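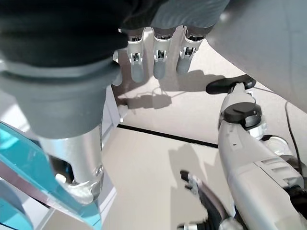
November 4, 2019

Up too early again, with the heating ticking and the kitchen so dark I put salt in my tea. Drank half of it before I noticed. I've decided this is the winter I learn to bake proper bread, the kind with holes in it, and I'm writing it down so that I can't wriggle out of it by January like I did with the Spanish.

Homa Shirazi gave me a jar of her starter on Saturday-market terms, meaning I have to give her a loaf back, and she's not a woman who forgets. It smells of apples and wet cardboard. She says hers came from an aunt in Plaltwood and has been going for years, so of course I'm terrified of killing it. I've fed it morning and night and it has gone up the sides of the jar twice and then sulked. Today it's sulking.

First loaf was a disaster — flat, grey and so chewy that Babak asked if it was for resoling his boots. (He still had two slices, with a lot of butter.) I think I rushed the second rise. The book says to leave it until it looks "lively", and what use is that to anyone? A pudding looks lively if you knock the table.

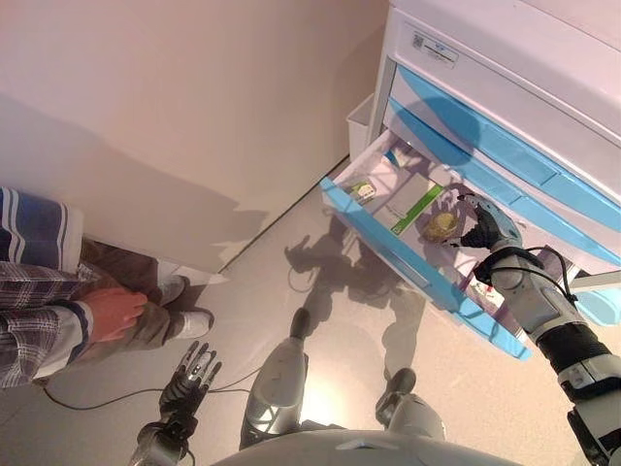
The flour is the other thing. I've got four bags on the go now, all open, all folded over with pegs, and there's a fine dust over the whole worktop. What I want is some sort of trolley to keep by the back door. I keep thinking of that white cart with the sky-blue drawers and the little open bin hung on its side, because a bin like that would be perfect for the scraper and the tea towels. White flour in one drawer, rye in another, and I'd never have to empty a cupboard to find the caraway seeds again. Babak Ahmadpour, my dear husband, says we haven't got the floor space. We would have if he moved his bicycle.

Walked down to Nikzad after lunch for more rye and it came to over 143 pence a bag more than I'd reckoned on, so I sulked like the starter and bought the wholemeal instead. Rained on the way home. Met Mrs Next-Door's cat on the wall, very wet and very cross, and she let me carry her to her step.

Second loaf is in its bowl under a plate as I write. I've put it in the airing cupboard on top of the pillowcases, and I've promised myself I won't look until I've done the ironing. I've looked two times. It's bigger, I think! Oven on at six, and there's leek soup to go with it if it's edible, and toast from the shop loaf if it isn't.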